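Chapter 3
Buying a Gripper Kit You Can Live With

I bought my first gripper kit because of a picture on a box. It was a nice picture! The arm was holding an egg, the light was soft, and I paid 710 dollars before I had asked a single useful question. That gripper was fine with eggs. It was hopeless with nearly everything else in my kitchen, and I spent most of that October learning why.

So this chapter is the one I wish I'd had back then. We're going to take one kit, the Trakano two-finger parallel gripper, and go over it the way a picky customer would. By the end you should be able to pick up any seller's data sheet (the Deststead catalog on the course page is a good one to practice on) and know which lines matter for your job and which ones are there to fill the page.

A quick word on the kit. The Trakano arrives as 54 parts in a flat box, and mine went together in one long evening with a cup of coffee and some muttering. It sells for 658 dollars with the wrist camera bracket included, and I do like that the bracket isn't an extra. The Soriano kit we'll meet later costs less, but you end up buying the bracket anyway.

What I don't like is the manual. The steps for lining up the two fingers are squeezed onto half a page, and if you rush them the fingers meet slightly crooked. You may not notice with a big soft object. You'll notice with a thin one – believe me.

That brings us to handles. Blocks and cans are what most sellers show you, and they're easy: flat sides, or at least nice even curves. A handle is a different animal. It swells and narrows, it often has a bump right where you'd like to grab, and whatever it's attached to has its own ideas about which way to tip. I always try handles early with a new kit, at low speed and with my own hands well out of the way.

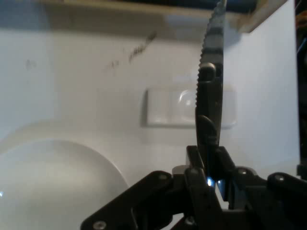

Figure 3.1 Wrist view of a parallel gripper holding a serrated knife upright by the handle.

Look at where the fingers meet the handle, low on the knife, with all that blade standing above them. A hold like this asks a lot of a small contact patch. Before you read on, jot down what you'd want the data sheet to tell you about it. Grip force is the one everybody writes first, and it's a good start, but I'd put finger width and pad material right beside it.

3.1 Reading the grip force line

Grip force is usually printed as one big number, and one number can hide a lot. Zakico, for instance, lists it with the fingers nearly closed – so our first job is to find out how far open the fingers were when somebody measured it.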